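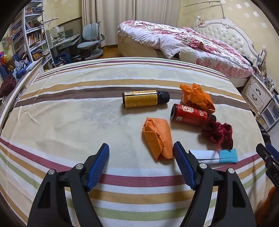

4. Good practice for hand-held gripper sessions

I wrote most of this section after my first month with the Munro grippers, so it's the stuff I wish I'd had taped to the wall. Edeltraud Petersen went over it and made me take out the jokes. Read section 3 first if you haven't paired your two grippers yet.

4.1 Before you start

1. Check the blue pads inside the jaws. If a corner is lifting, swap the pad now. Don't glue it, please! I tried that and the jaw closed crooked for days.

2. Wiggle each jaw with your fingers. You want no side play at all. If there is some, snug up the pivot screws a little at a time, going back and forth between left and right.

3. Squeeze and release the handle a few times with nothing in the jaws, then look at the Vedska screen. Fully open should read 105 and fully closed should read 2. If yours is off, run the zero routine again (section 3.4) before you record anything.

4. Lay your items out with space between them. On a bed or any other soft surface I leave extra room, because things roll toward each other as soon as you press down near them. Bottles and cans are the worst for this, so I lay them on their sides from the start.

Note: Bedding is fine as a work surface and so are stripes and busy prints. Just smooth out the big wrinkles.

4.2 During a session

5. Start every pick with the jaws open and close to the item, and hold still for a beat. I count "one, two" under my breath.

6. For folded cloth, come in low and take the whole fold. If you only pinch the top layer you'll drag the thing open, and then you have to fold it again (I have gotten very good at folding).

7. For bottles, grip the body and stay off the cap. Same idea with cans: go for the side and keep away from an open rim, which can nick the pads.

8. Crinkly bags and soft packages need a light squeeze. Stop when the item stops slipping.

9. Keep one gripper parked off to the side while the other one works, unless your task sheet calls for both. Two sets of jaws heading for the same spot is how we lost a pad at Riltel.

10. Take a break after 45 minutes. Your wrist will tell you sooner, and you should listen to it!

CAUTION: Keep your free fingers out of the jaws, even with the power off. The linkage still pinches.

CAUTION: No glass with chips or cracks, no blades, and nothing under pressure. This is a house rule at every Erkari site and there are no exceptions for "just one quick take."

4.3 When you're done

11. Close the jaws, wipe the pads with a dry cloth and put the grippers back in their cases with the jaws facing the foam.

12. Write down anything you dropped, bumped or redid. Leave the bad takes in the folder and mark them R in the log. Please don't delete them yourself.

Error 189 at shutdown means a handle is still being squeezed. Let go, wait for the light to go out, and try again.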